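Back on the bike, sort of

OK quick one before work, coffee in one hand.

Ten days off the bike with that chest cold and I finally got on the trainer again Monday morning. 5:40. Dark out, cat yelling, could not find my left shoe. Found it. Did the Flores class, the short climbing one everybody in the group keeps going on about.

Wow. Legs of wood. First block fine, second block OK, third block I was hanging on to the bars and bargaining. Heart rate way up for numbers that used to be a warm up. But I finished it! Sweat everywhere. Towel soaked by the halfway mark, should have grabbed two.

Anyway it counts. One ride in the bank. 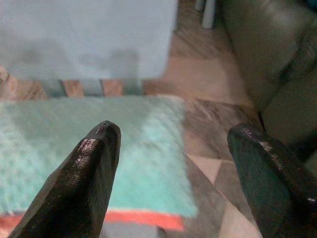 So the plan. Trekdale is in the spring and I am signed up, paid, no backing out. 48 miles, which doesn't sound like much till you look at the profile. Two real climbs and then that nasty little kicker right before the finish that I walked last year. Walked! In cleats! With a kid on a mountain bike going past me saying good job. Not doing that again.

What I'm doing til then:

Mon — climbing class
Wed — easy spin, legs only, no heroics
Thurs — the long intervals (ugh)
Sat — outside if the roads are clear, otherwise two classes back to back

Sunday is off. Properly off. Last winter I kept sneaking in a "recovery ride" on Sundays that was never a recovery ride and by March I was cooked.

Cadence is the thing I really want to fix. I'm a masher, always have been. Looked back at my rides and I sit at 79 on the flats and way under that the second it tips up. Wilmer Ticona from the Saturday group keeps telling me to shift earlier, before I need it. I keep shifting after I needed it. He's been riding these hills forever so I should probaly just listen.

Tried it in the Thursday class. Two gears easier, spin, don't fight. Felt silly for five minutes, bouncing all over the saddle like a beginner. Then it settled down and my knees didn't hurt that night. First time in ages. So, fine, Wilmer. You win.

Other stuff. Got new bibs, the Velent ones with the wide straps, on sale. Verdict so far is good, pad is thick, maybe too thick for indoors? An hour was OK. Will report back after a long one. The old pair had gone see-through in a place you don't want see-through, my sister finally said something. Thanks for waiting a whole season.
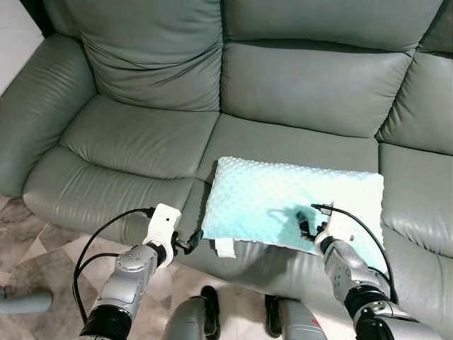

Food. I was doing the early rides on nothing and then wondering why I fell apart at minute 35. Now it's half a banana and a few sips of something with sugar in it. Thats it, can't do more at that hour or it comes back up. After, eggs and toast, a lot of toast.

Also drinking more during. Indoors I get through a whole bottle in a class and still finish thirsty. Two bottles from now on, one with the salty mix (lemon, tastes like floor cleaner, works).

Numbers for anybody keeping score, so mostly me. Last year's total was 1,367 miles, indoor and outdoor lumped together. This year I want 1,825. Picked it because it's five a day, every day, and five a day sounds like something a person can do. Behind already with the cold. Not worrying. OK worrying a little.

Outside rides start up again as soon as the sand is off the shoulders. First one will be out to Brarnari and back, same as every year, flat as a plate until the last bit and there's a bakery at the turnaround. Anyone around here who wants to come, come. We go easy. No one gets dropped, we wait at the top of everything, mostly for me.

Questions I still have, if you know leave a comment —

Does anybody run a second fan? One isn't cutting it.
Standing climbs in class, do you add resistance first or stand first? I get a dead spot every time.
Good stretch for the outside of the hip, left side, the kind that nags when you get out of the car?

OK have to run, shower, meeting at 9 and my hair is a crime. Next class is Wednesday, the easy one. I'm going to keep it easy. Somebody hold me to that please.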